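Wakex desk tasks: control and planning gallery

This gallery goes with the October notes on the Wakex manipulation stack. It covers the software side: how the planner picks a stance, how the arm controller follows it, and what we look at when a run goes wrong. People outside the group keep asking where to find the working material, so it is now kept on one page. The text was put together by Jingyi Hao and Faraji Simiyu, with corrections from Josphat Mabula.

The software has four parts. Perception gives a pose for the object and a rough outline of the furniture. The planner, which we call Jedorik, turns that into a stance, an arm path and a hand posture. The whole-body controller tracks the path and keeps the robot balanced while it does so. Plinex is the logging and replay tool, and most of our debugging happens there.

Perception

The desk top is modelled as a single flat plane with a border. White furniture against a white wall gave us trouble for a long time, as the depth readings thin out near the far edge and the border used to creep outwards. Godfrey Mwaipopo changed the fit so that it keeps the last good border until a new one has agreed with itself over 15 readings. It is slower to notice a moved desk, but the border stays where it should.

Small containers are fitted as upright cylinders. Labels and caps are used only to settle which way up the object is. If the fit is poor the planner is told so, and it asks for another look before it sends the arm anywhere.

Planning

Jedorik works backwards from the grasp. It proposes a set of stances, throws out those where the knee or the forearm would come too close to the desk, and ranks what is left by how far the shoulder has to travel. Up to 20 stances are kept. Earlier versions kept far more and the extra ones were almost never chosen.

Drawers and cupboard doors are handled as boxes that may be larger than they look. This was Wycliffe Mbwambo's suggestion. A drawer that has been left open a little is easy to miss in the depth data, so the planner pads the front of every pedestal by 8 centimetres. The padding costs us a few stances at the ends of a desk -- we have accepted that for now.

Control

The arm and the legs are solved together. Reaching forward shifts the weight, and the controller has to bend the knees and move the hips to suit. When the two were solved separately the hand lagged behind the body by a visible amount, and the lag got worse with the arm further out.

Grip force is set by a table, one row for each class of object. Once the hand has closed, the controller holds the finger positions and watches the motor currents. A sudden drop is treated as slip, and the arm stops where it is. We tried letting the fingers tighten by themselves and went back to stopping, as it is easier to see in the log what happened.

Logging and replay

Plinex records joint states, planner output and the fixed camera view on one clock. The clock matters more than anything else in the tool. A log with the camera running behind the joints will send you looking for a fault in the wrong place, and Faraji lost most of an afternoon that way.

Replay can be paused at any planner decision, and the rejected stances can be drawn over the view with the reason for each. The Chaturvedi viewer can open the same files, but it does not yet show the reasons.

Still open

The border fit still fails on desks with a curved cutout along the front. It draws a straight line across the gap, so the planner believes there is desk where there is none. Josphat is working on a version that allows one inward curve per side.

Stance ranking does not yet know about the cable, so a plan can ask for a step across it. At present the operator checks each stance in Plinex before it is sent.

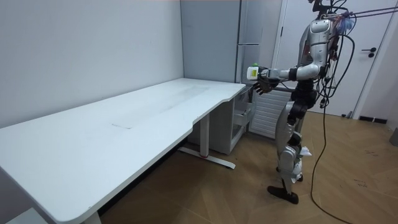
Arm extended over the far end of the desk, container in hand, knees slightly bent.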